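Equipment Planning for Automated Work
Handout 4: What the quotation leaves out

Read this before the seminar, together with the Kunent and MacKinnon quotations from last time. Bring your own draft budget, even if it is ugly.

1. The price on the front page

Most of you put the arm at the top of your draft and treated everything else as small change. I understand why. The supplier's quotation is laid out that way, with the machine in large type and the rest folded into a line called 'accessories and services'. My advice is to turn the page upside down and start with that line.

In the Wirgate case (reading pack, section 2) the office cleaning trial was approved on the cost of the hardware alone. By January the team had asked for more money twice: once for grippers, once for somebody's time. Neither request was a surprise to anyone who had run such a trial before. The people who had run such a trial before were not asked.

2. Hours are a cost

Setting up, resetting, moving furniture back, putting tape down again after the carpets have been cleaned. None of this shows up as equipment, so it tends to be carried by whichever technician is least able to say no. Wirgate logged 700 hours in the first phase. Only 70 of those were the machine doing the task it had been bought for. I would not treat that ratio as a law, but I would want a very good reason before I planned on a better one.

Nesrin Dönmez, who taught this unit before me, used to make students price their own hours at a contractor's rate and add them to the sheet. Please do the same. It changes the look of the thing.

3. Two arms or one?

Sales material likes two arms. So do visitors. Before you pay for the second, write down which steps of your task cannot be done with one arm and a fixed support. Lining a bin is a fair case for two: a thin bag has to be held and opened, and it does not keep its shape while you do it. Carrying a full bag to a door is a weaker case. Wiping a table is no case at all, whatever the Hetine brochure says.

Count the second arm properly as well. It means a second gripper, a second set of spares, more cable to route and more ways to hit the furniture. Hetine offers a discount on the pair. A discount on something you do not need is still spending.

4. Soft things

Brochures are full of boxes and blocks. Buildings are full of bags, cloths, leads and cushions. If your task includes anything that folds or crumples, ask the supplier to show it done with your item, bought from your usual shop, and to do it 16 times in a row while you watch. One good run in a film tells you that one run was good.

Ask as well who puts things back between runs. If the answer is 'the operator', go back to section 2.

5. The room

You are also buying floor. Chairs, tables and bins that people leave wherever they like will have to stand in known places, or you will have to pay for a system that copes when they don't. Marking out the carpet is cheap. Getting colleagues to respect the marks is dearer, and I have never seen it budgeted.

Check reach under and around tables before you sign. Tabletops with an overhang catch more planners out than stairs do.

6. For the seminar

Redo your draft with the following lines shown separately: machine, grippers, spares, room changes, consumables, staff hours, and what it costs to stop. That last one matters. Most contracts in the pack have a notice period, and at least one of you has missed it.

Then compare your total with the cost of a person doing the same job for the same period. If the machine loses, say so on the sheet. You will not be marked down for it - I am more worried by drafts where it always wins.

Questions to me by email before the session, please.

Aurora Veloso 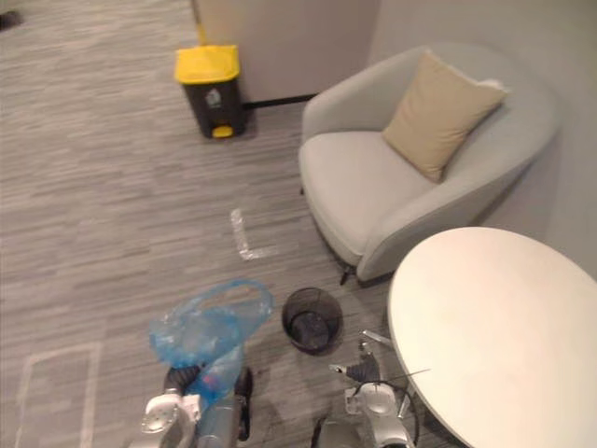
Fig. 1. Two-arm work on a bin bag task: bag in the left gripper, mesh wastebasket between the arms, tape marks on the carpet (see sections 3 to 5).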